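Updated May 2026. Applies to the Tavgate preferences module, branch 4 and later. Questions the page does not cover go to Bảo Mai (build and headers) or Arnel Calimlim (storage format).

# Tavgate preferences module: frequently asked questions

## Where are settings stored?

In two files. `defaults.tvg` ships with the build and is read-only at run time. `user.tvg` is created in the profile directory the first time a value differs from its default. If `user.tvg` is missing, every lookup falls through to the defaults and no warning is logged.

## Why does my new key return an empty string?

The key is not declared. `PrefGroup::getString()` returns an empty string for an undeclared key in release builds and asserts in debug builds. Add the key to `defaults.tvg` with a type, a default and a comment, then rebuild the resource bundle. Declaring the key in code with `declareKey()` also works, but the value will not be saved unless the third argument is `true`.

## What is the difference between apply() and commit()?

`apply()` copies the values held by a panel into the live group. Listeners fire at this point. `commit()` writes the live group to disk. The OK button calls both, in that order. The Apply button calls only `apply()`, so a crash after Apply loses the change.

`cancel()` restores the snapshot taken when the panel was opened. It does not undo a commit.

## How do I add a panel?

1. Derive a class from `PrefPanel` and override `build()`, `apply()` and `cancel()`.
2. Add the layout file to `panels/` and list it in `panels.index`.
3. Register the class in `PrefWindow::buildTabs()`. Tabs appear in registration order.
4. Add a label for each language in `labels/`. A missing label falls back to the raw key name.

Panels are built on first display. Code that needs a widget pointer before then will get null.

## Can a label contain Chinese, Vietnamese or other non-ASCII text?

Yes. Label files are UTF-8 without a byte order mark. The layout code measures the rendered string, so a short label in one language and a long one in another will both fit if the widget has `autosize` set. Fixed-width widgets clip on the right. Check that the panel font contains the characters you need — the fallback font is loaded only when `font.fallback` is set.

A label is display text only. Do not compare against it in code; use the key name. The label on a control may name a mode, a time or a command, and a translator is free to change the wording at any time.

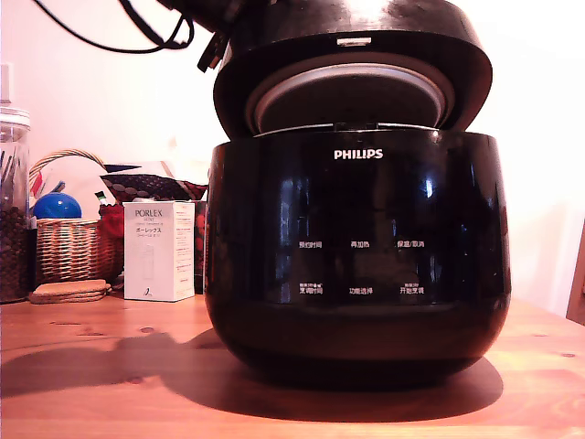
## How long does a listener have to return?

There is no hard limit. The dispatcher logs a slow-listener warning after 300 milliseconds and carries on. Listeners run on the main thread, so any file or network work should be handed to a worker.

## My listener fires twice. Is this a bug?

Usually the listener was attached in `build()` and again in the constructor. The group does not check for duplicates. Keep the handle returned by `listen()` and release it in the destructor.

## Is the Drestotach import format still supported?

For reading only. The importer maps old key names through `drestotach.map` and drops any key it cannot match. Dropped keys are written to the log at level `info`. Export was removed in the October release. Files written by the Grindetti plug-in use the same format and go through the same importer, with one exception: their color values are stored as BGR and must be imported with `--swap-color`.

## Why does the line number in the reference not match my source?

The generated reference is built from the release tag, and your checkout is probably ahead of it. `PrefWindow.cpp` has 3,667 lines at the current tag; `buildTabs()` starts at line 1,916. Run `make docs` to generate pages that match your tree.

## Can I edit user.tvg by hand?

Yes, with the program closed. The file is rewritten in full on every commit, so comments and key order are lost. A line that fails to parse is skipped, and the default is used for that key.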